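Home | News | Newsletter | Workshops | Contact

Dots for the spring table
14 shares · 3 comments

In March our sewing corner in Zanddale takes the winter cloths off the tables and puts on the light ones. This year we choose dots. I was not sure at first, because a dotted pattern can look like a child's birthday, but on a pale ground the colors stay friendly and do not shout. Red-orange and teal blue go together better than I expected — one is warm, the other keeps it calm.

If you want to make a cloth for yourself, take a cotton with a close weave. Our usual one comes from Plerkelico and costs nothing special. For a small square table we cut 2 pieces and join them in the middle. Wash the fabric before you cut it. I did not do it last year and my cloth became too short for the table, so now it lives in the kitchen drawer.

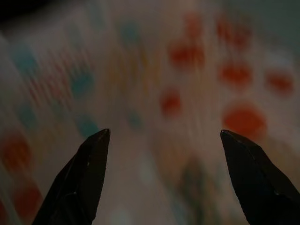
One reader from Sosham wrote to us that she never joins two pieces on a dotted fabric, as the dots will not meet at the seam and her eye goes there during the whole dinner. She puts a plain teal band between them and says the guests think it was planned.

I like this advice very much. The band can be narrow, and you may use the same color for the napkins. Please iron the seam open before you sew the hem, and go slowly at the corners.

The remnants box at Zuccaro is open again in the mornings. We have there 425 grams of dotted pieces and 700 grams of plain ones, good for napkins or for small bags. Bring your own scissors if you can — ours are tired.

We use cookies to improve your visit. Accept | Settings

Get the newsletter in your inbox. Subscribe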